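Budget for a first arm in a small workshop: what are we missing?

Posted by clendside_tech, Sun 23 March

We run a small teaching workshop at Clendside and have been given money for one tabletop arm to sort and move everyday objects. I have priced the arm and a gripper. My manager wants one figure for the whole job and does not want me coming back for more in January. I also don't know whether to buy simulation time first or go straight to hardware. What else should be on the list?

Oğuzhan Başaran

Put the simulation first. We did that at Brindilville in 2022 and changed our order twice before paying for anything. Build your table at its real size, add the objects you mean to handle and check the reach to each corner.

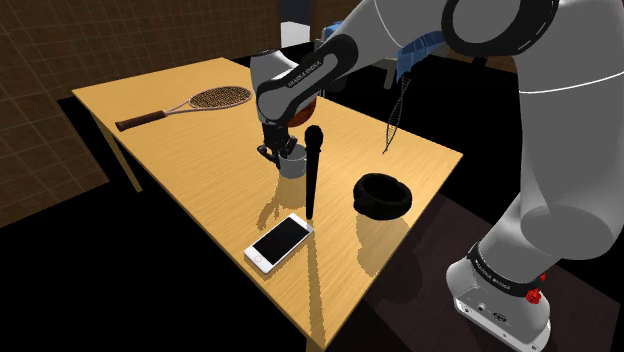 Simulated table with a Franka Emika arm holding a small grey cup by the rim. Racket, ball, microphone and phone also on the table.

Mix the shapes like this when you plan. A cup rim is an easy thing for two fingers to close on. A ball as big as a basketball or a phone lying flat may need a different gripper or a suction tool, so allow for a second tool in the budget.

Then add the parts that never show up in the arm quote: a stiff table or stand, mounting plate, emergency stop, guarding if your risk assessment asks for it, a control PC, spare fingertips, delivery and training. I keep 20 per cent of the total back for things we forgot. Get the service contract priced for 2 years at the same time as the arm.

gokex_user

Depends what you want it for. Ours came through Baysal and the lead time was the main problem, not the price. Ask for delivery in writing.

M. at the print shop

Buy plenty of test objects. We spent 200 on cups, balls and boxes from the supermarket and used all of them. Also measure your doorway.

Contact us | © Clendside Makers Help | Back to top
This site uses cookies to remember your login. Accept or change settings.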